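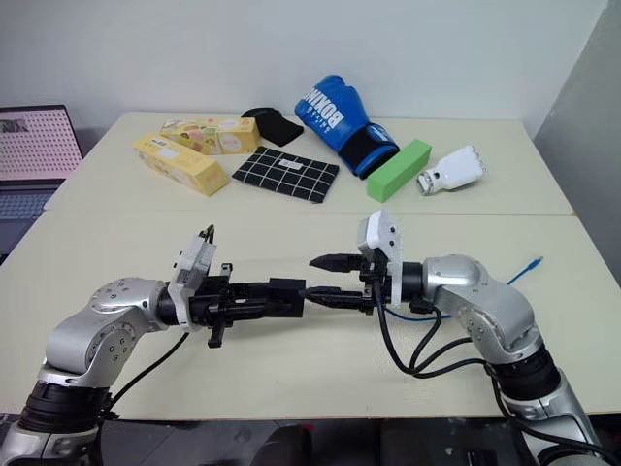
Page last changed: 2019-11-15

List home | Threads | Authors | Search

Subject: Re: Skolo edition, binding and price
From: Jelle Dierckx

Christos Andreadis wrote:
> Setora have put up the details for the Skolo book. 58 copies, poems by
> Evanthia Spanos with woodcuts by Zineb Ashour, bound in full goatskin
> by Restis. Subscribers get up to 251 euros off if they pay before May.
> I think it will sell out and I've put my name down.

Christos, off what? I've read the notice twice and can't find the full price. A discount on a figure they won't print doesn't tempt me much.

I'm also not sure about "full goatskin". Restis said the same of the Athanasiadis psalter, and my copy came with leather on the spine and corners and paste paper over the rest. A decent binding, but a half binding. Has anyone on the list handled a finished Skolo, or only the dummy?

Then the woodcuts. Are they printed from Zineb's blocks or from plates made after them? The notice says "from the original designs", which could mean either. Achilleas Vlachopoulos asked at the fair and was told the printer would write to him. He has heard nothing.

I like Evanthia's poems and would gladly own them well printed. I'll wait for the colophon before I send any money.

Jelle

Previous | Next | Reply to list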